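Datasets > Health > Pain and Everyday Life > tidik-diary

Overview Files Issues Wiki Licence

# tidik-diary

Daily back pain diaries from adults in and near Flekomdale, collected on paper, typed up by hand and cleaned as far as patience allowed. Version 2. Last changed Mar 29, 2020.

Maintained by Gebremedhin Abdella, who also typed most of it and would like you to know that "7, or possibly a 1" is a real entry in his notes.

## What is in it

The main table has 3071 diary entries from 41 people, all of whom had had low back pain for longer than three months when they joined. Each person was asked to fill in one page every evening for as long as they could stand it. Some lasted a week. One person was still posting us pages after we had stopped asking, and we hadn't the heart to say so.

Each row is one evening. Rows are not evenly spread between people, so please don't average the whole table and call it a finding. We did that in version 1 and it was a bad afternoon.

## Files

- `diary.csv` is the main table
- `people.csv` has one row per person: age band, years of pain, type of work
- `words.csv` holds the free text, with names and streets taken out
- `flooring_codes.txt` is explained below, and is less dull than it sounds
- `kuris/` has the scripts that turn the typed pages into the tables

Kuris is the name of the cleaning scripts. It was meant to be the name of the whole project until someone had already printed Tidik on the diaries.

## Columns in diary.csv

`person_id`: a random code. It carries no meaning, however much it may look like initials.

`day_no`: days since that person's first page. Real dates have been removed.

`pain_now`: nought to ten, at the time of writing. A handful of people wrote halves. These are kept as halves. Three people wrote eleven, and they have been set to ten with `flag_over` switched on, as a mark of respect.

`pain_worst`: nought to ten, worst moment of the day. It ought to be at least as high as `pain_now`. It often isn't. We have not corrected this. People are allowed to disagree with themselves.

`sleep`: one to five, for the night before. Five is good. The first batch of diaries had it printed the other way round, and those rows have been flipped by Kuris. See `flag_batch`.

`tablets`: yes, no or blank. Blank is not the same as no. Blank mostly means the person turned two pages at once.

`low_task`: whether the day included more than 30 minutes of work below knee height, such as weeding, scrubbing or dealing with small children.

`surface`: what the person was mostly standing on while doing it. See the next section but one.

`mood`: one to five. Treat it gently.

## How it was collected

Diaries were handed out through the Alemayehu walking group and at two pharmacies, starting in November. Nobody was paid. Everyone signed a form agreeing that their answers could be shared without their names, and anyone who changed their mind was taken out, along with all their rows. The gaps in the row numbers are where they used to be.

No treatment was tested. There is no control group, no scan and no doctor's opinion anywhere in these files. If you were hoping to learn whether a cushion works, this data set will not tell you, although several people in `words.csv` hold strong views.

## About the surface column

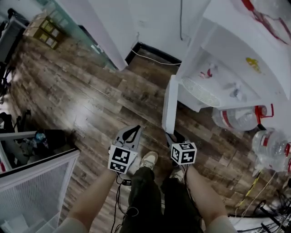

The `surface` column exists because people kept mentioning floors in the free text, and after the tenth complaint about kitchen tiles we gave in and added a question. The codes run from `carpet` to `gravel`. Planks caused the most trouble. Dark streaked boards in brown, grey and tan, like those under the beige trainers in the photo, might be called wood by one person and "that wood-look stuff" by another, and few of us can tell at standing height. Both answers are coded `boards`. If you need real timber kept apart from its imitators, you will have to go to `words.csv` and read, and even then you may come away none the wiser.

Shoes were not recorded. We know. Four people have written to us about it.

## Known problems

- Bad days are probably under-counted. Some people skipped the diary when they felt worst, and some skipped it when they felt fine and forgot they had a back.
- Two members of one household shared a pen and, for a while, a diary. Their pages have been pulled apart by handwriting. `flag_shared` marks the rows where we guessed.
- "Same as yesterday" was a popular answer. Kuris copies the day before and sets `flag_same`. If the day before was also "same as yesterday", it keeps walking back until it finds a number.
- Type of work in `people.csv` is very broad. "Other" includes a beekeeper.

## Using it

Free to use for research and teaching. Please don't try to work out who anyone is. Flekomdale is small and the beekeeper would be easy to find.

If you spot a mistake, open an issue with the row number and what you think it should say. Telling us only that the data "looks odd" will be taken as agreement.

To rebuild the tables from the typed pages, run `make all` inside `kuris/`. It prints a warning about blank lines. The warning is wrong and can be ignored until someone fixes it.

Share 2 | Comments 0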